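I've had an opinion about a table for months and tonight you're all getting it. Thread on how to clean a very big, very white, very round office table. Mute me now, I'll understand!

---

Background for anyone new: I work at Drandivura, second floor of the old Darnton building, open plan, lots of white desks, lots of light. In the middle of our end is the round table. It's for everything. Meetings, unboxing, soup, crying about spreadsheets, birthday cake, the thing where four people lean on it and talk about one laptop.

---

It's so white. I want you to picture the whitest tabletop you've ever eaten a clementine over and then put it under a row of windows. In May the sun comes in low before lunch and you can see every single thing that has ever happened on it.

---

When I started I cleaned it like I clean my kitchen counter at home. Paper towel, a lot of spray, big happy circles. It looked gorgeous wet. Ten minutes later it dried into what Hauwa Abubakar called "a weather map."

---

(Hauwa sits closest to the table so she gets a vote on everything. She also pays for good hand soap out of her own pocket, and I want that on the record.)

---

So, what I do now. First up is the cloth. I'm a thin blue mesh cloth person. I tried the thick fluffy ones and they shed, and the lint on a white table looks like you've shaved something. The thin woven kind you can bunch up small and poke into places.

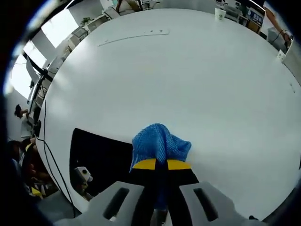
A dry pass comes first, before any spray goes anywhere near the table. I was so stubborn about skipping this! But if you go in wet on crumbs you just make crumb paste and then drag it in a nice wide arc. So, dry cloth, bunched up with a soft puffy top, and work in from the far side so you aren't leaning your sleeves in the part you already did. And before that, please, collect the cups. There's always one white paper cup standing way over by the far edge like it pays rent, and I've wiped a careful little moat around it more times than I want to admit. Pick it up. Ask whose it is. Move on with your life.

---

Someone's going to ask what spray. I use Ruvum, the unscented one, because it's what's in the cupboard. I'm not loyal to it. Two squirts on the CLOTH. If you spray the table you get a puddle in one spot and nothing anywhere else, and you'll be chasing that puddle around in your socks. (I was in my socks that day. Long story, rain.)

---

Then straight lines. I know it's a round table! I know your arm wants to go around! Circles are how you get the weather map. Go straight across in strips, overlap a bit, flip the cloth, come back the other way.

---

Frauke Dreßler disagrees with me on this and wipes it like she's painting a fence, up and down only, from one chair. It does come out well. I've asked her how she reaches the middle and she says "long arms" and goes back to her desk.

---

Cables!! Ok so this table grows cables. Long black ones, across the top, over the edge, down the side. On a dark desk you'd never care. On ours each one leaves a faint gray line if it's been lying in the same place for a while, and it's always a line with a very elegant curve in it.

---

I used to lift the cable with one hand, wipe under it with the other, and put it down exactly where it was. Like dusting around a sleeping cat. Don't do that. Wipe the cable too! Fold the cloth over it, pinch, pull along the whole length. You'll be disgusted. The first time I did this the cloth came out with a stripe on it and I carried it around to show people.

---

You do have to check what's on the other end before you pull. I once slid someone's entire afternoon to the edge of the table. Nothing fell. We don't need to talk about it.

---

The gray lines that stay after a normal wipe: slightly damp cloth, rest it on the line, go make your tea, come back. Then rub along the line, never across it. If it's still there after the second try, it's probably a scratch and you now have to love it.

---

A reply already asking about melamine sponges. I did one small patch with one, in an enthusiastic mood, and now there's a spot that's a bit less shiny than its neighbors if you crouch. I'm the only one who crouches. I'd still leave them for the mugs.

---

Ok, the part I've been building up to. The table has a recess. A rounded rectangle let into the top, black, shiny, with a thin silver rim along it. I think of it as the pond.

---

The pond is a genius piece of crumb collection. Everything rolls there. Sesame seeds from the Ajayi bagels (if you're ever near Darnton, go to Ajayi, get the everything, thank me). Staples. Half an almond. One time a contact lens, and no, it wasn't anyone's, everyone checked their eyes and everyone was fine.

---

And since the inside is glossy black it shows the exact opposite dirt from the table! White table, you see dark stuff. Black pond, you see pale stuff, dust, fingerprints, a hair. You can't win with one cloth. I use one for the top and a second one for the pond, same blue, and I tell them apart by which one looks sadder.

---

My method for the pond, for the three people still here: wipe the edges FIRST. The corner where the rim meets the white is where the gunk sits, and it's a thin little seam, so a flat hand just skates over it. You want the cloth wrapped tight around something narrow with a bit of a point to it, pressed right into the corner, and then you follow the rim along.

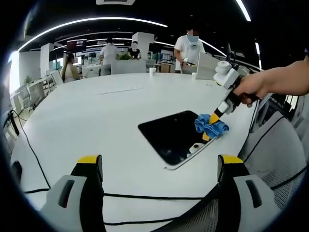 After the edges, the floor of it, dry. I mean properly dry, no spray in there at all. I don't like liquid in a hole in a table that people run cables across, and shiny black streaks if you so much as breathe on it. If there's something sticky, the tiniest bit of damp on one corner of the cloth and then straight in with the dry part after.

---

Lift out whatever's living in there before you wipe, too. People put small objects in the pond for safekeeping, then go on vacation.

---

Once it's done you get about one good hour. I like doing it first thing, seven-ish, when it's me and the fridge humming. Then I sit at it with my coffee (ON A COASTER) and look at the light from the windows in the pond. It's my favorite part of the job and it's not in my job.

---

How often, people ask. By people I mean Hauwa. Dry pass every day, takes a minute. Spray pass twice a week. Cables and pond when the sun tells you. Whole thing from scratch after any cake.

---

Oh, the edge! I forgot the edge. Run the cloth all the way around the outside lip, underneath as well, where people's fingers go when they scoot their chairs in. Take a lap. It's the only bit where going in a circle is allowed and I do enjoy it.

---

And the chairs. They're mesh-backed, gray, and the dust goes in the little holes. A cloth just pushes it further in. Use the vacuum with the brush thing, from the back. I do these when I'm on hold with someone.

---

Washing the cloths. Warm wash, by themselves, no fabric softener. Softener makes them smeary and you'll blame the spray, and then you'll buy a different spray, and then you'll have four sprays. Hang them over the radiator. They dry in no time because they're so thin, which is the other thing I like about them.

---

They're cheap, too. I paid 50 cents each for mine in a multipack and I've only thrown out the one I used on a bike chain. That was my own fault and also my own bike.

---

Things I've tried on this table so you don't have to: glass cleaner (fine, stinks), vinegar (fine, stinks more, Frauke opened both windows and looked at me), baby wipes (leave a film, then the film collects dust, so now you have a dusty film), the sleeve of my sweater (daily, sorry).

---

Permanent marker, since two of you have now asked. Rubbing alcohol on a cotton bud, tiny dabs, test it somewhere silly first. We had a small row of dots from somebody's label-making session and they came off with patience and a podcast.

---

Wait, I also want to say something about stuff ON the table. I'm not a clear-desk fanatic. It's a working table! Put your monitors on it, put your boxes on it, that's what it's there for. All I ask is that when you're done with a thing it either goes home or goes to one side, so that a person with a cloth can get one decent straight strip across.

---

I tried a sign. "Please leave me how you found me," from the table's point of view, with a little face. It lasted until lunch and then there was soup on it.

---

What worked better was leaving the cloth out. For real. When it lived in the cupboard, I was the one who wiped. Now it's sitting on the table in plain sight and people pick it up and have a go while they're waiting for a meeting to start. Bright blue helps, you can't miss it against the white.

---

I didn't ask anyone to! Frauke does the pond now. She says the corners are "soothing." I checked her corners when she'd gone to lunch and they're better than mine, and I've decided to be happy about that.

---

Over 200 of you have read this far, according to the little number, and I don't know what that says about your evening or mine.

---

Answering one from the replies and then bed: yes, it all works on a white desk at home too, you just don't have the pond. For the track of a sliding door, same idea as the rim. Tight cloth, narrow point, follow the line.

---

One more, sorry. If it's bamboo or real wood, ignore everything I said about spray and ask somebody with a wood table. Hauwa has one at home and oils it and has Views. I'll try to get her on here.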